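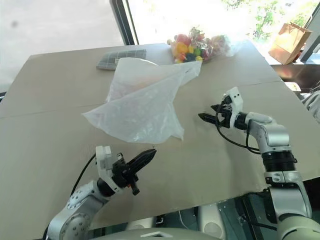
Chaudhry
Contributing editor, automation

A plastic bag has no fixed shape, very little weight and a surface that changes with every touch. For anyone trying to teach a two-armed robot to tidy a table, it is among the least cooperative objects available, and the data team at Tandulside has given it most of its working time since May.

The task is named Plilleo in the team's records. The robot starts with a thin translucent bag lying crumpled on the table. It must find an edge, grip a single layer, open the bag and put something inside. An operator drives both arms through the whole sequence while joint positions, gripper openings and camera views are recorded together. One complete run is called an episode. The learning system, Totiline, is trained on the episodes and is then asked to do the job alone.

Most of the difficulty sits in the first few centimetres of movement. When a bag lies flat with a fold across the middle, the visible line may be the mouth or merely a crease. Fingertips that close on a crease pick up both layers, and the bag lifts shut. Operators are told to leave such errors in and correct them by hand, so that each recording also shows a recovery. Episodes in which the operator gives up are kept in a separate set and are not used for training.

Starting positions follow a written sheet with 13 layouts. Each one states where the bag goes, which way its corners point and what else is on the table. A folded cloth may sit partly under the bag; a clear packet of coloured fruit shapes may stand behind it. Operators are asked to disturb the bag between runs, as early recordings were too alike and the system learned the layout instead of the material.

Light is handled less strictly. Strong daylight from a window turns thin plastic nearly white and puts bright highlights along its wrinkles. The team considered blinds and decided against them. A system trained only under even lamps tends to lose the edge of the bag when the sun comes round, and homes have windows.

Two checks are made before an episode is accepted. The first is automatic and looks for missing readings or camera delay. The second is done by a person, who watches the recording at double speed and marks the moment of first contact, the first secure grip and the release. Disagreements over "secure" take up much of the review meeting. The present rule is that the layer must stay between the fingers for two seconds after lifting.

Work on knotted bags has been put off until the grip labels are settled.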